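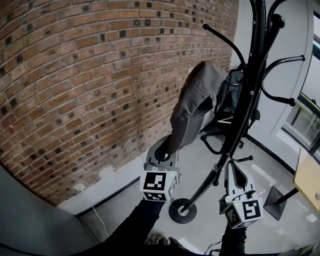

Velano wants to charge you a monthly fee to hang up your coat

The furniture seller Velano said this week that it will start renting out household basics in June, beginning with coat racks, shoe benches and small side tables. The service is called Balia. Customers pay by the month, keep the item as long as they like, and send it back when they are done with it.

Velano calls this "a lighter way to live." It looks a lot like the old rent-to-own store with nicer type on the sign.

Start with the price. A basic standing coat rack will cost $3 a month on Balia. The same rack sells on Velano's own site for $40. A customer who rents it will have paid the full sticker price a little after the first year, and will own nothing at the end of it. There is no buyout option at launch. Velano says one is "being looked at," a phrase companies tend to use about things customers have asked for and the finance department has not.

Then there is the delivery charge, which does not appear on the Balia sign-up page until the last step. It comes to $13 each way. Anyone who rents a rack for two months and returns it will have spent $32 on something that cost $40 new and could have been given to a cousin afterward.

Marcelle Delorme, who runs the Balia program for Velano, said the comparison misses the point.

"People don't want to be tied down by objects," Delorme said in a call with reporters. "They move for work, they change their style, they have guests for a season. Ownership made sense for our parents. We're giving people permission to let go."

Asked how many people had told Velano they felt tied down by a coat rack, Delorme said the company had done "extensive listening" and that the results were internal. Asked whether any of those results would be released, she said she would get back to us. She had not done so by the time this was posted.

There are people for whom renting furniture makes sense. Someone on a short work posting with an empty apartment may well be glad to rent a bed, a couch and a table, all of which are heavy, costly and a pain to sell. But beds and couches are not part of Balia. Velano tried renting larger pieces under the name Masson and shut that service down after two years. The company says Masson "taught us a great deal." It would not say what Masson lost.

The items on the Balia list share one feature, and it has little to do with modern living. They are small, cheap to ship and hard to break. They are also the kind of thing people forget they are paying for. A couch rental shows up on a bank statement as a number big enough to argue about. Three dollars does not. Plenty of households are still paying for a photo storage plan or a streaming channel they last opened two phones ago, and it is hard to believe that thought never came up in a Velano meeting room.

Delorme rejected that idea. She said customers can cancel at any time from their account page and will get an email reminder every month. The terms of service tell a slightly different story. Canceling starts a return, and the return has to be booked. Billing goes on until the item has been checked in at a warehouse. Velano does not promise how quickly that will happen, and the terms say only that returns are handled "in a reasonable period." If the item comes back with more than "light signs of use," the customer pays a repair fee set by Velano. The terms do not define light signs of use. A coat rack lives by the front door and gets hit by bags, umbrellas and children.

The green claims deserve a look as well. Velano's announcement says Balia will "keep good furniture out of landfills" by cleaning returned items and sending them out again. That could be true. It could also be true that driving a coat rack back and forth across a metro area does more harm than leaving it in a hallway for a few decades, where coat racks have traditionally done very little damage. The company has not published any figures on the trips, the packaging or the share of returned items it expects to throw away. Delorme said a report is planned for after the first year.

Returned pieces will be treated with a coating called Stiserine, which Velano says makes metal and painted surfaces look new again. The company describes it as "next-generation." The safety sheet, which we asked for and received, describes it as a water-based clear coat. Nothing wrong with a clear coat. Hardware stores sell them by the can.

Investors seem to like the plan, or at least the word "recurring," which came up so often on the call that one analyst laughed. Selling a coat rack brings in money once. Most people buy one, maybe two, and are then lost to the coat rack business for a very long time. Renting fixes that problem, though it was never the customer's problem to begin with.

Balia opens to existing Velano account holders first, with everyone else allowed to join later in the summer. New customers will get up to two months free, depending on the item and the zip code. A card number is needed to sign up, and the paid plan starts by itself when the free months run out.

Velano will go on selling the racks too. The company said it has no plans to change the $40 price, then added that all prices are reviewed from time to time.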